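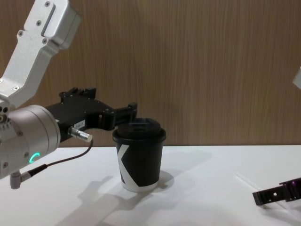
Left arm at the lid, start of the afternoon block. Fingers at lid height, second arm parked low on the right.

January, 4:40 p.m.

Lid task again. Arlo Lindgren ran the session sheet, I drove, Sunita Bellamy did resets. The goal for the block was 20 clean episodes of the approach and grasp, left arm only, with the right arm held out of the way until the handoff part is ready. We logged the 20, but 5 of them are flagged and I expect to lose at least two.

The main problem is still approach height. The domed lid has a raised rim wider than the top of the cup, so if the fingers come down a few millimeters off center, one of them lands on the rim and the cup tips before the gripper closes. Last week I blamed the calibration. I now think it is mostly me. I come in at an angle and correct late, and the policy has learned to correct late too. Imani Crenshaw played back one of my runs beside one of hers, and hers stops above the lid, squares up, then drops straight. Mine is one long diagonal. I re-did the last eight her way.

Changes made before the block:
Gripper closing force down one step. The paper body was creasing on side grasps.
Approach speed limit lowered for the last part of the descent.
Cable on the left wrist checked at the connector. The collar was finger-loose, now snug. It may explain the dropout Ifeanyi saw yesterday, but I would not bet on it.
Home pose for the right arm moved lower.

Dataset total is now 1,412 episodes across all the cup tasks. Ms. Mutiso wants 2,000 before we train the version we take to the regional demo. At the present rate we get there with a few days to spare, provided we stop throwing out whole blocks. She also asked that we vary the cup position more. I had been resetting to the same spot out of habit, and a policy that only knows one spot is not going to survive a judge moving the cup. Sunita made a grid on paper and calls out a cell before each reset, which works fine and costs us a few seconds per episode.

Ifeanyi Akpan has the training script running on the Jallden machine again. Loss curve looks normal. He wants to drop every episode recorded before the wrist was re-zeroed; I want to keep them and compare. We agreed to train both ways on a small subset first – his script, my list of episodes.

Open items for me:
Write up the reset procedure so the other group can follow it without asking.
Find out whether the shadow under the gripper is confusing the vision side. Arlo thinks it does, based on two failures. Two is not enough. Try a run with the side lamp off.
Ask about more cups with lids. The ones we have are getting soft at the rim.

Chapter 6 problems are still not done. Bus at 5:15, finishing them on the ride.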